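19 February 2021, bench 2

Started the day meaning to finish the inventory of the small-objects cupboard and ended it with opinions about flooring.

The cupboard first. Maribel had left the Jomari crate on the stool with a note reading "sort or bin", her usual level of detail. Sorted. The crate held 7 padded pouches, a bag of clips from when we still thought clips would solve things, and the instructions for a label printer we gave away in July. Pouches to shelf C. Clips to Nkrumah, who says he wants them. The instructions I have kept, for reasons of sentiment.

Then the enclosure. The terrazzo print is staying up. Eliécer was against it from the start (he said it would be like working inside an ice cream parlour) and he isn't wrong, but the Hnatiuk roll was paid for and the joins at the corner posts have come out better than the last lot, which bubbled. The marble floor sheet came from a different supplier, on the theory that two loud patterns would settle each other down. They have not. My eyes gave up before lunch. Yaryna L. says you stop noticing it after a week, and she may be right, although she also says that about the extractor fan.

Laid things out on the floor to see what could still be found against all that veining.
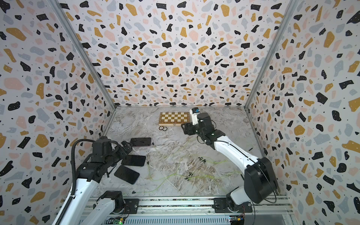
Layout 138. Chessboard at the back, chips in front of it, phones to the left.

Notes on the objects, for whoever does the next layout:

Chessboard. Folded, clasp to the front. I like it where it is. The pale wood frame holds its own against the marble, more than I can say for the cream squares. Do not open it out. Opened, it takes up the whole back half and everything else has to queue. No pieces with it, before anyone asks; they live in the biscuit tin and the tin stays in the cupboard.

Poker chips. Side by side. The dark rims save them. The white middles would vanish otherwise. I tried them stacked in the previous layout and Yaryna P. pointed out that two chips stacked look very much like one chip. Noted, and unstacked.

Phones. Three, black, screens up. Easiest things in the place to spot and the most annoying to keep clean, each one being a small black mirror for thumbprints. Cloth is in the left drawer. It is not in the left drawer at the moment because I have it. I set them at different angles on purpose, having been told last time that my rows looked like a shop window.

Asked Eliécer whether three phones was excessive for one floor. He said nobody has ever tidied a desk with fewer.

To do:
Order more floor sheet from Cinavberg, plain this time, order ref 333. I have asked for grey. I will accept beige.
Return the felt pads to Gakgate. Wrong size, wrong colour, nicely wrapped.
Find the second chess clasp, the spare, last seen in the pen pot.
Ask Maribel what "bin" meant with regard to the crate itself, as I am now using it for my lunch.

Layout 139 tomorrow, with the chessboard moved to the right if I can bear to touch it.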